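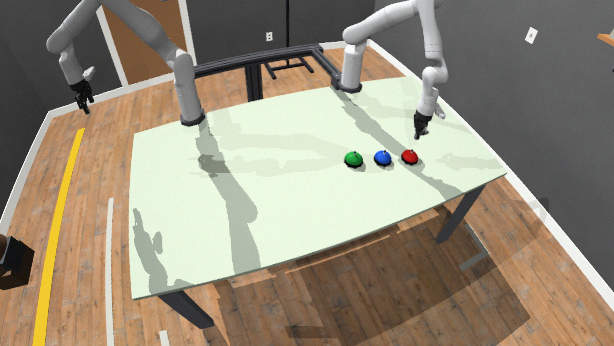 Simulated two-arm cell with the green, blue and red buttons, default room.

Coltgate Button Bench

A simulated bench for comparing grippers and controllers on a button-pressing task. Maintained by Kayode Ajayi at Kunedico. Current release is dated May 4, 2019.

Contents

episodes/ recorded runs, one folder per configuration
scenes/ scene files for the table, arms, buttons and room
controllers/ the two controllers under test
grippers/ finger geometry and joint limits
scripts/ replay, scoring and plotting
CHANGES.txt

What it is for

We started Coltgate to settle an argument over fingers. The Jirkberg gripper has long, slender fingers and the Tedesco gripper has short, wide ones. Both will push a button in simulation if you aim them well. We wanted to know how each behaves when the aim is a bit off, and whether the choice of controller matters more than the choice of fingers.

The task

Two arms are mounted along the far edge of the table. Three dome buttons sit in a row on the right half: green, blue, red. An episode names one button and one arm. The arm has to travel to a point over the button, close the fingers, press straight down and back off. The other arm holds its pose for the whole episode. It is still a collision body, so a planner that ignores it will be caught out.

A press counts when the button passes its travel threshold and returns. Touching a second button at any point fails the episode. So does fingertip contact with the tabletop above the force limit in scoring.cfg.

The red button is the easy one for the right arm and a long reach for the left. Please report scores by button and by arm. A single averaged number hides most of what we care about.

Configurations

jirk-pos: Jirkberg fingers, position controller
jirk-imp: Jirkberg fingers, impedance controller
ted-pos: Tedesco fingers, position controller
ted-imp: Tedesco fingers, impedance controller

Each configuration has 33 episodes per button per arm. Button positions are jittered by up to 12 mm in each direction, using the seeds in seeds.txt. If you add a configuration, use the same seeds or the comparison is meaningless.

What each episode holds

Joint positions, velocities and commanded torques for both arms
Finger opening
Button travel for all three buttons
Contact forces at the fingertips
Colour images from the fixed room camera
A result code and, for failures, the time of the first violation

Forces are in newtons and lengths in metres. Colour images are stored as PNG. Joint order follows the scene file, base to wrist.

Findings so far

With the position controller, the slender fingers tend to slide off the dome when they come down off-centre. The wide fingers are more forgiving there but clip the neighbouring button more often, mostly on blue. Switching to impedance control cut the tabletop violations for both grippers. It did little for the sliding.

Known problems

Contact on the dome edge is stiffer than it should be. Shadows are rendered with a fixed set of lights, so image-based policies trained on this data may lean on them. Replay drifts slightly on physics versions older than the one listed in requirements.txt.

Running it

Install from requirements.txt, then run scripts/replay.py with a configuration name and an episode number. Scoring the full set takes 13 minutes on our office machine with 8 workers.

Licence

Code and data may be used for research with attribution. Ask before redistributing the gripper geometry. Send bug reports to Kayode with the configuration name, episode number and seed.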